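Budget season at my kitchen table

12/04/2021

Well, I promised a few of you that I'd write up how the money side of the robot bench went, and it has taken me far too long (sorry!), but here we go.

When I first sat down to plan this, I had 1779 dollars set aside and a very rosy idea of how far it would stretch. Arms, I thought! Two of them, and everything else would sort itself out. So I got a quote from Gruva, another from Mevine, and then spent a happy week going back and forth between them like I was picking a puppy.

Gruva came in lower on the pair, at 1000 even, but without spare motors. Mevine put the spares in and wanted a good bit more for shipping. I went with Gruva in the end and bought the spares separately for 190, and I'm still pleased with that, even if the box took most of April to show up.

What I hadn't planned for was all the little stuff. Power supplies, clamps, a decent tabletop, walls to go around it so the background stays plain. And cables, oh my goodness, the cables. I ordered the short ones first to save a few dollars and had to order again, so please, measure with the arm stretched all the way out and then add some more. The second set was 44 dollars I'd rather have spent at lunch.

The cheapest part of the whole thing was what goes on the table. I raided the desk drawer for highlighters and pens, and a divided tray does fine for sorting.

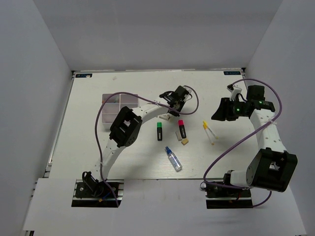
So if I were starting over, I'd split the budget in two before looking at a single catalog, one part for the arms and one for everything that touches them, and I wouldn't let the first part borrow from the second. I'd also keep a bit back for grippers. Uvik has a softer set of fingers I keep looking at, and Chareonsuk sells a kit that would fit with a small adapter, but both will have to wait until the fall. I'll post the full parts list once I've found the last two receipts.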